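Fanevis Mail Filter: product page and our notes

Type: hosted email filter for small offices
Sold by: Osico
Mailboxes per plan: up to 31
Price: £142 a year, paid up front
Works with: most ordinary mail providers
Free trial: yes, card details needed

What it claims to do

Fanevis sits between the outside world and your inbox. Mail passes through it first, gets a score, and is then delivered, held or thrown away. Osico says it catches fake login pages, bogus delivery notices and messages that pretend to come from your own boss. The sales sheet also says it "learns how your office talks". We asked what that meant and were sent the same sales sheet again.

What we found

We ran 3,000 old messages through the trial account, of which 743 were known to be junk or worse. The plain rubbish went straight into the held folder. Fake password resets were mostly stopped too. The boss messages were a weaker point. A short note with no link and no attachment, asking whether you are at your desk, tended to be let through with a clean score.

It also held a number of perfectly good newsletters and, more annoyingly, a reply from our own landlord. You can release these by hand, and the filter is meant to remember. Sometimes it did.

A grey three-drawer unit, seen from above. 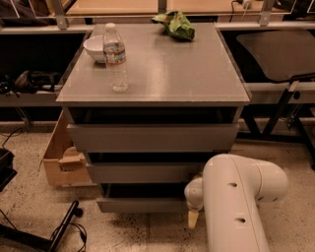
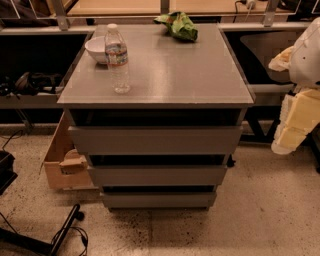 Setting it up

You will need to get into your domain settings and change where your mail is sent. The guide is clear enough up to step four, then assumes you know what your provider calls everything. Leave it until after 6pm if you can, as mail may be slow to arrive while the change goes through.

Outlook users can add a button for reporting bad mail. Reports go to Osico, and we never had an answer to any of ours.

How it compares

Satti costs more and has a better held folder, with a proper search box. Pradmont is cheaper but only checks links at the moment of delivery, so a page that turns nasty an hour later is missed. Fanevis says it checks again when you click. In our trial it did this on a desktop computer and did not on a phone.

Before you pay

The plan renews by itself. Notice to cancel has to be given in writing a month ahead, and the form is two menus deep in the account page. The "scanned and safe" line added to the foot of each message is switched on from the start. We would turn it off. Any crook can type the same words, and staff who get used to seeing them may stop looking at the sender's address.

Phone support is extra. Email support is included and took two working days to reply to us in October.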